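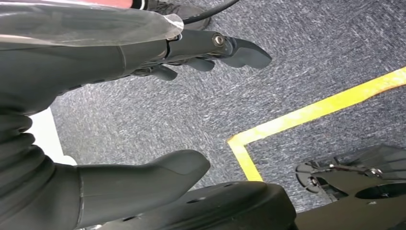

Attachment 1: floor level, Erdős room. Carpet, black cable, sneaker.

Ticket 2267
Product: Druder cardboard pigeonhole organizer
Site: Lununcombe office, Erdős room
Status: Open, then closed, then open again

Problem as reported: the organizer leans to the right. It came flat, went together in about 13 minutes, and held its shape until we started filing picture cards in it. Now the shelves sag toward the middle and the wider cards catch on the divider on their way in. The instruction sheet says "press until firm." We pressed. Firm is a matter of opinion.

Tried so far:
Turned it around. It leaned to the left, so at least it's consistent.
Swapped the top and bottom shelves. No change.
Taped the back. Looked worse, leaned the same.
Checked whether the table was to blame. Put a level on the wood and got a bubble dead in the center, then went down to look at the underside anyway, out of spite.

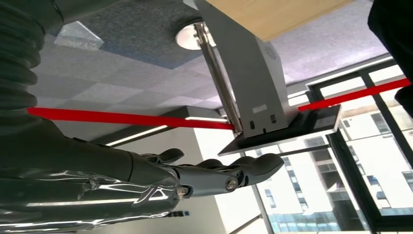 Toler Support replied that the slots in the divider have to face up before any shelf goes in, and that a divider put in upside down will still fit — it just won't hold. They asked us to take the whole thing apart, flip the divider, and start again from the bottom shelf. They also asked us to remove the tape.

Noted. Tape removed, along with some of the cardboard's outer layer. The divider was upside down. Rebuilt from the bottom as told, with 3 shelves in before the first argument about which way was up.

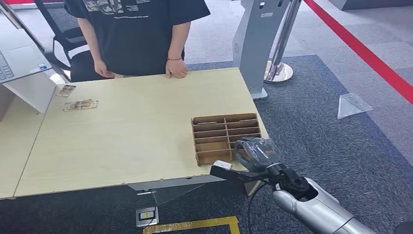 Page last changed: 18 November 2020

Update: organizer is back on the right side of the table and cards are going in again. Wide cards lie flat in the lower slots, small ones go up top. We've stopped putting 6 to a slot, a limit that may have been printed on the box we recycled.

Still open: one shelf tab is soft from all the pressing. Please send a spare shelf, and a sheet with an arrow on it. Delivery before December would be nice. We'll keep the heavier cards on the table until then.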